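Skirnberg and Dendine agreed in October to reopen talks on their shared border, ending a break that had lasted 2 years, the foreign ministries of both countries said in a joint statement.

The first round will be held in Coldale and will deal with crossing rules for the 2,000 people who live on one side and work on the other. Fishing rights on the lower river – the issue that stopped the last talks – will be taken up later. 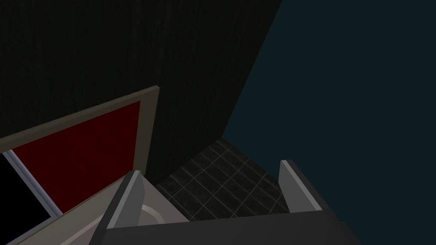
Tautahi, which hosted the earlier meetings, will send 145 observers to the crossing points while the talks go on. Dendine had asked for 300, but Skirnberg objected, saying a force of that size would slow traffic.

Both sides said the checkpoints would stay open at night during the talks. Work permits issued before the break will remain valid until a new agreement is signed.

The statement did not say how long the first round would last.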